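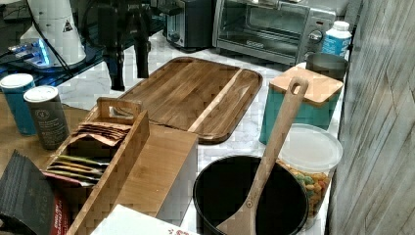

One guest wrote after the March open day that the demonstration itself was easy to follow, but that the arm had begun to move before the group had been told where to stand, and that the people at the back had heard very little of the opening talk. Several other comment cards made the same point in different words. The steps on this page have been revised accordingly and now apply to all public visits to the Bittencourt kitchen.

How to Host a Kitchen Robot Demonstration

This guide is intended for Brisalard staff who receive school groups, partner organizations and members of the public. It covers the manipulation demonstration only. Tours of the Zurau workshop follow a separate procedure and should be booked through the front office.

Before the visit

Confirm the size and age range of the group when the booking is accepted. Each session lasts 50 minutes, including time for questions, and requires two members of staff. One operates the arm and remains at the operator station throughout. The other speaks to the group and does not operate any equipment.

Choose the task from the approved list in Givow and load it before the guests arrive. New tasks may not be tried for the first time in front of the public. Run the chosen task from start to finish, return the arm to its starting position, and test the emergency stop. Record the result of the test in the session log.
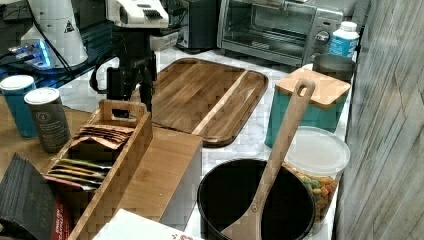
Setting up the counter is the responsibility of the operator. The layout should look like a kitchen that people use, and ordinary items should be left in place. Guests learn more from a robot working among familiar objects than from one working on a bare table. The area where the task will take place must nevertheless be easy to see. In the standard layout the large serving board lies across the middle of the counter with nothing on it, and the tea organizer, the round pot and the containers are kept around it. The wooden spatula may remain in the pot, provided that the handle does not lie in the planned path of the arm.

Wipe the counter before the session. Check that cables are clear of the walkway. Any item brought in for a particular visit should be added to the layout sheet so that the next team can restore the counter without guesswork.

Receiving the group

Meet the guests in the Bittencourt lobby and give the safety talk there. The talk was formerly given in the kitchen, where it had to compete with the equipment for attention. State where guests will stand, explain that they may not reach over the counter, and tell them that the operator may stop the arm at any time without warning. Ask whether anyone needs a seat or a place near the front.

Once inside, wait until every guest is behind the floor line. The speaker then gives a clear spoken signal, and the operator repeats it before starting the arm.
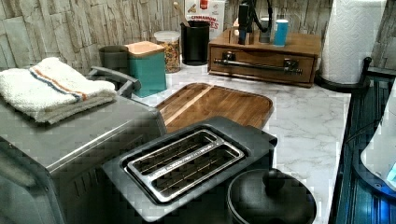
Brisalard Visitor Programs

Presenting the task

Begin by telling the group what the robot is going to attempt. Describe the goal in one sentence, using the names of the objects on the counter. Allow the first run to proceed without commentary. Most guests prefer to watch, and questions come more readily afterward.

During the second run, describe each stage as it takes place: approach, grasp, lift, and release. Avoid terms such as "end effector" or "policy" unless the group has asked for a technical session. If the arm misses an object or drops it, say so plainly. The operator should stop the arm, reset the objects by hand once motion has ended, and begin again. 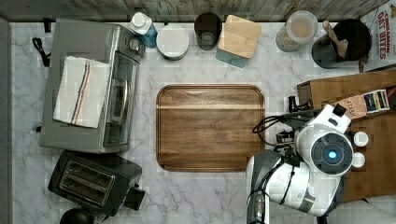
A failed attempt may be repeated once. If it fails again, move on to questions and enter the fault in Givow after the guests have left. Sessions should not run late in order to obtain a successful result.

Taking questions

Keep the arm stopped while questions are answered. Staff may discuss how the task was prepared and what the arm can and cannot do at present. Questions about partners, costs or future products should be referred to the front office.

After the visit

Lead the group back to the lobby and hand out comment cards there. Return the arm to its rest position, restore the counter according to the layout sheet, and close the session log. Cards are to be delivered to the front office by the end of the working day.

Page last revised: May 19, 2025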